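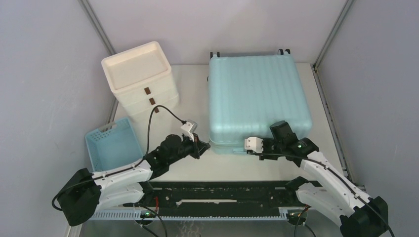 Notes for the Ridgeway workshop evening. Twenty-minute slot, leave time for arguing.

Start with the money. 3700 pounds, and that is with the walls and the table built from what we had. Say it slowly. Lefteris will want me to add that Hista quoted more for one arm. Fine, but we never needed one arm either.

What we said in April: two arms on a table, packing a small suitcase by summer. What we have: two arms on a table.

The pitch from the Durance forum was that you show it a job enough times and it picks it up. We logged 817 runs. Ask the room to guess how many of the last 80 I'd call good. Wait. It's 34, and I was generous - I let it off for dropping things as long as they landed near the right place.

Next, where it goes wrong. Shutting a lid needs one hand to steady and one to push. Each arm is decent by itself. Together they are like two people carrying a sofa who aren't speaking.

Cables. Spend a minute on this, people always skip it. The wrist cable needs enough slack to reach and not so much that it hooks on a drawer handle. I have re-tied ours more often than I've changed any code. If you build one, plan the cables first and the clever bit later.

The walls do help. Plain background, no one walking past behind it. But be fair: a machine that needs its own little room to move a basket is not coming to your kitchen soon. Lefteris Spanos disagrees and has five minutes after me. Don't let him have ten.

Someone will ask about the Sendon kit. I haven't used it. I have read the sales page and I don't believe the sales page.

Would I build it again? Yes, with one arm, a smaller job and a proper log book from the first evening. Mine starts in week three.

Questions. Bring the spare fuse in case they want it switched on.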